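Plosadside Repair Bench Opens Its Desktop Month
May 9, 2026

I have been going to the repair bench on Barrera Street since it was two folding tables and a lamp, so forgive me if I get a little carried away with this one. The Plosadside bench has started its desktop month, and for the rest of May anybody in the neighborhood with an old tower computer can bring it in and have it opened up, cleaned out, checked over and, with luck, sent home working. I went over on the first morning meaning to stay for half an hour and stayed until they were sweeping up.

The idea came from Braulio Cisneros, who runs the bench and has been talking about doing this for as long as I've known him. The regular sessions are mostly lamps and toasters and the occasional sewing machine (there was an accordion once, which took up an entire afternoon and most of the floor). Desktops kept getting turned away. They're big, they take a long time, and you can't very well fix one while somebody stands next to you holding a blender. So people took them back home and put them in the garage, and Braulio kept a list. By the end of winter that list had 292 names on it. I was one of them, somewhere near the bottom of the second page.

The money side is modest. The neighborhood fund put in $3000, and that has gone into power supplies, memory, drives, a decent set of screwdrivers and a lot of thermal paste. If your machine needs a part they have on the shelf, you pay what the part cost. If it needs something they don't have, they write it on a card and you can go and hunt for it yourself. Labor is free. There is a jar, of course. There is always a jar.

I'd forgotten how much I like the inside of a desktop computer! I built one years ago with my brother-in-law and we were so proud of it that we left the side off for a month. When you lay a tower down with the panel off, it all makes a kind of sense, even to someone like me who only half remembers what anything is called. There's the power supply in its corner, a plain box with a label full of tiny print. There's the motherboard, spread out like a town seen from a plane. And there's always somebody leaning in to say "oh, that's where that goes."

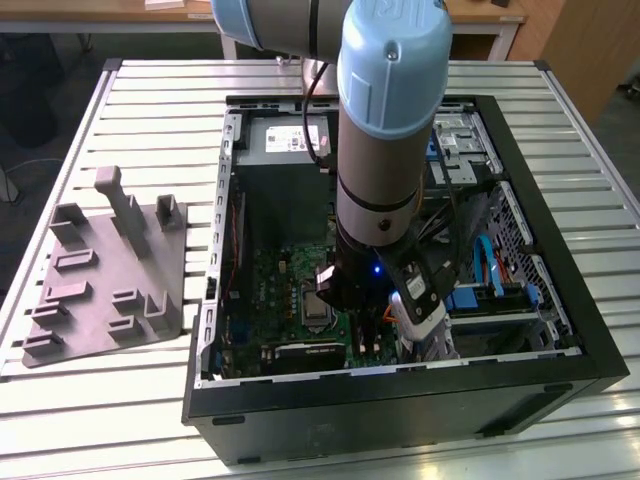
Most of what comes through the door, Braulio told me, is in better shape than its owner thinks. He figures that dust is the big one, then memory that has worked itself a hair out of its slot, then a power supply that has given up. "People come in apologizing for it," he said. "They say it's ancient, it's junk, don't laugh. Then you reseat one thing and they're looking at their desktop picture from six years ago."

He's strict about a few things, and I'd say this to anyone planning to go. Back up your files first if the machine still starts. Bring the power cord, even if you're sure they'll have one. Leave the monitor at home, they have plenty. And if you've already taken something out of the case, bring it along with whatever screws you saved, in a bag or an envelope or an old mint tin, anything at all. A lady ahead of me had hers stuck in rows on a strip of masking tape with a little note beside each one, and Braulio looked at that tape the way other people look at a new car.

The graphics cards are the part that gets everybody talking. Cirilo Zavala, who handles the testing shelf, had a small stack of them waiting their turn, and he let me hold one while he explained why they sag. I can't repeat the explanation. I can tell you that a big one is heavier than it looks and that you should unscrew it from the bracket and press the little latch at the end of the slot before you pull, and that he has seen what happens when you don't. He made a face when he said it – I took it to be bad.

My own machine is a Zemell tower that I bought used and then stopped using. It had been clicking, and then it had stopped clicking, which worried me more. Cirilo put it on the table, took the side off, and went quiet for long enough that I started reading the posters. Then he blew a truly embarrassing amount of gray fluff out of the front fan and asked if I had a cat. I do not have a cat. I've never had a cat. The fluff came with the computer, apparently, and I've been giving it a home all this time.

It needed a new drive in the end. The old one spun up just long enough for me to get my photos off it, including 788 pictures from one trip to the lake, nearly all of them of the same heron. I've now got the Zemell back under my desk with a fresh drive in it and the heron safely copied to two places, and it starts up faster than the laptop I replaced it with. I paid for the drive, put something in the jar, and came home very pleased with myself for work that I had not done.

Not everything goes home fixed. A tower that came in from Fiker Avenue had a cracked board, and there was no getting around it. The owner took that pretty well. She kept the case, gave the memory and the fans to the shelf, and asked if she could stay and help clean slots with a brush, and when I left she was still at it. Parts donated that way go into labeled bins along the back wall, and the bins are open to anyone who's repairing something at the bench. If you have dead machines of your own, Braulio would love to see them, with one exception – he has more than enough old mice and keyboards and asked me to put that in print.

The bench is open for desktops every afternoon through the end of May, from 1 until 6. You don't need an appointment, though people on the list get called first and walk-ins take whatever table time is left. Plan on a wait. There's coffee, and chairs that are a lot better than they used to be. Anyone under 16 is welcome with a grown-up, and there's a practice tower set aside for kids who'd like to take something apart and put it back together again.

If it goes well they'll do it over in the fall, and Braulio is already muttering about printers. I've told him I have one in the hall closet.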